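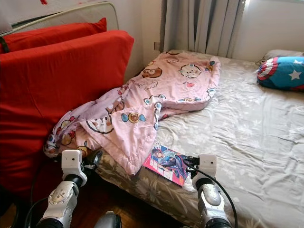

The bed before tidying: pink comforter, magazine or comic, shield pillow and the red cushions on the left.

Making the Bed Count: a small study of bedroom tidying
Project report, Home and Living module, Drarescombe

Last updated: October

14 shares | 8 comments

Why beds?

When we had to pick topics for the home project, most of my group went straight for kitchens. Kitchens are great if you like measuring things, but I wanted a bed. I spend a third of my life in one and I had never thought about how I put it back together in the morning (or, more often, how I don't). So my question ended up being pretty simple: does the order you do things in change how long it takes to tidy a bed, and does it change how good the bed looks when you're done?

I thought this would take a weekend. It took most of a term!

What I was working with

The bed in the picture is the one I used for the main part of the project. The fitted sheet is a pale gray-white with a faint pattern of flowers and leaves. You have to get pretty close to notice the pattern, but the wrinkles you can see from across the room. Down the side there's a brownish-gray fabric with a darker flower print that droops toward the floor.

The comforter is my favorite thing in the whole study. It's pink, with round animal faces and bears and little hearts all over it, and the underside is a lighter lavender kind of color. That turned out to be super useful, and I'll get to it. The pillow with the Captain America shield on it goes at the head of the bed with a white pillow, and then there are the two red cushions, one big and one smaller. The comic is part of the setup too. I wanted at least one thing on the bed that didn't belong to the bedding, and a thin comic is exactly the kind of thing that gets rolled up in a comforter and found again a week later, bent.

How I messed it up

You can't time somebody tidying a bed unless the mess is close to the same every time. My first try was just to throw everything around, and the results were all over the place. One time the comforter landed almost flat and the whole job was done before I had really settled in with the timer.

So I wrote a mess card. Comforter across the left half at a slant, far end flat, near end bunched up and over the edge. Comic on the sheet near the foot. Shield pillow on its side. Red cushions against the left edge of the bed. Sheet wrinkled by hand. I got the card layout from the Nugroho worksheets we used in class last year, the ones with a box for every item, and I just crossed out "utensil" and wrote "bedding."

The three orders

I tested three ways of doing it.

Top down: pillows first, then comforter, then sheet. I know this sounds backward, but it's how I did my own bed for years.

Bottom up: everything off, smooth the sheet, comforter on, pillows, cushions.

Small stuff first: comic and cushions out of the way, then the sheet, then the comforter, and pillows last.

Each run started from the mess card and ended when the person said "done" out loud. I had eight people from the Sondonau dorm doing the runs, plus me for practice runs that I didn't count. They each did every order more than once, on different afternoons, so nobody got sick of it. Over 200 runs were written down in the end, and I threw out 23 of them. Mostly those were timer mistakes, and a few were people stopping in the middle to read the comic (fair enough).

What happened

Top down lost, and it wasn't close. The trouble is the sheet. If the pillows are already in place when you start smoothing, you have to work around them or pick them up again, and everybody picked them up again. Then the comforter has to be lifted too, so you're basically making the bed twice.

Bottom up gave the best-looking beds. I took a picture at the end of every run and asked a separate group to sort them into good, okay and bad piles without knowing which order had been used. Most of the good pile was bottom up. The slow part is finding somewhere to put everything. The floor works for cushions, but people didn't like putting the comforter down there, so they stood around holding it and looking for a chair.

Small stuff first was the quickest for almost everyone. With this one, people tended to fold the comforter back toward the head of the bed, smooth the lower part of the sheet, and then pull it down again. The top of the sheet sometimes stayed wrinkled, but the comforter hides that, so the beds still mostly got sorted as okay or good.

The lavender trick

I said I'd come back to this. When the comforter was bunched up, people had a hard time finding a corner. They pulled at whatever was closest, which was usually the middle of an edge, and then had to feel their way along. But a couple of my testers started looking for the lavender side. If you can see the other color, you know the fabric is turned over there and you're near an edge – so you grab that bit and follow it along. I started mentioning it to the others in later runs, which I probably shouldn't have done from a science point of view, but their faces when it worked were so good.

I'd love to test this properly against a comforter that's the same color on both sides. I had one lined up, a plain one from Flalteck, but it was for a bigger bed and hung down so far that the comparison would have been useless.

Problems with my method

Wrinkling a sheet by hand is never the same twice. I tried to do it with the same number of grabs each time, but my grabs got lazier as the weeks went on and you can kind of tell from the early and late photos.

"Done" also means different things to different people. One tester lined up the cushions every single time, and another thought a bed was finished as soon as the comforter covered the sheet. I should have written down what finished looks like before I started. My teacher said this in week two and I nodded and then didn't do it.

Also, people get faster with practice no matter what order they use. I mixed up the orders between testers to even that out, but I don't know if I mixed them enough.

What I'd do next

I want to try it with two people on one bed, one on each side. My guess is that the comforter part gets way faster and the pillow part gets slower, mainly from people handing each other pillows. I'd also like to add a flat sheet on top, and maybe a stuffed animal or two in place of the comic.

At home I've switched to small stuff first. My own sheet is still a bit wrinkled at the top end, under the pillows, and I've decided I can live with it.

Thanks to everyone at Sondonau who made the same bed over and over for snacks. The mess card and my full list of times are in the project binder on the Drarescombe shelf, the green one, behind the kitchen reports.

200 views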